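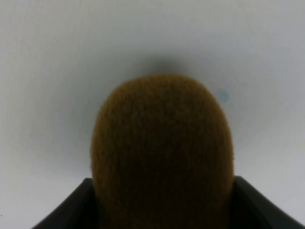 I planted a pair of kiwi vines against the back fence when we moved in, and last autumn was the first time I had more fruit than we could eat fresh. Shop kiwis have that olive-brown fuzz and a nicely domed end, and mine look much the same, only smaller. They went into the garage rock hard and I am still working through them. My question is about ripening and keeping. The one page I found says never to store them near apples, and another says to put them in a bag with an apple. Which is it? I've also lost a fair few to shrivelling. Variety is Felavex, bought as a male and female pair from Fairweather nursery.
Posted by jernby_plot, June 20, 2024

pchu_ko wrote:
Both are right. Apples give off ethylene, and that softens kiwis. Keep them well apart while you want the kiwis hard, then put a few in a paper bag with an apple when you want to eat them. Mine take four or five days in the kitchen. Check them by pressing near the stalk end.
Shrivelling means the air is too dry. What are you keeping them in?

jernby_plot wrote:
Open trays on a shelf, single layer. I was told they needed air.
Pao-chu, do you wrap them at all?

T.Yang wrote:
Open trays are the problem. I line a box with a plastic bag, fold the top over loosely and keep it in the old fridge at 2 degrees. Last year I put away 117 fruit from one vine and threw out six. Any with a nick or a soft spot I eat first.

ataahua_h wrote:
I don't agree with plastic. I grew up with these and we never bagged them. In plastic the moisture sits on the skin, one goes mouldy and then you lose the lot. A basket in a cool larder with a damp tea towel over the top did us until spring.

T.Yang wrote:
A larder in an old house, maybe. Most people don't have one. In a basket in a heated kitchen they'd be wrinkled in a fortnight. I've tried it.

ataahua_h wrote:
I said cool larder, I didn't say kitchen. I do use a basket in the kitchen as well, but only for the ones I'm about to eat. The type I mean: 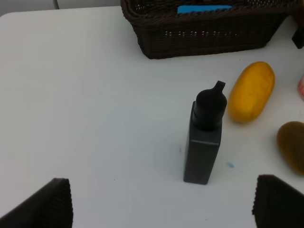
Dark brown wicker, rectangular, on a white table.

It lets the air through, and I can see when one has gone. I wouldn't keep a season's crop in it indoors.

chihming_tsai wrote:
Can I ask about the picking rather than the storing? If the fruit comes off too early it shrivels whatever you do with it. When did you pick, jernby?

jernby_plot wrote:
Mid October. We were going away and I didn't want to leave them for the birds.

chihming_tsai wrote:
That could be half of it. I leave mine until the first light frost is forecast, normally early November here. Cut one open first and look at the seeds. If they aren't black, leave the rest alone.

pchu_ko wrote:
Agree on black seeds. Don't let a hard frost get to the fruit though, it goes glassy and won't keep.

YT_Ng wrote:
Different point, but have you thinned them? You said yours are small. I take off the misshapen ones in June, so now is the time to do it. I had almost 500 on a big vine one year and they were the size of walnuts. Thinned hard the next year and got proper fruit.

T.Yang wrote:
I never thin and mine are fine.

YT_Ng wrote:
You've got 117 on yours, so you wouldn't need to.

jernby_plot wrote:
I haven't thinned at all. I'll go over the vine this weekend and pick later this year. I'll also try one box in the fridge with a loose bag and one in the garage under a damp towel, and see which lasts. Does the towel need wetting every day?

ataahua_h wrote:
Twice a week. Wring it out well, it should only feel slightly damp.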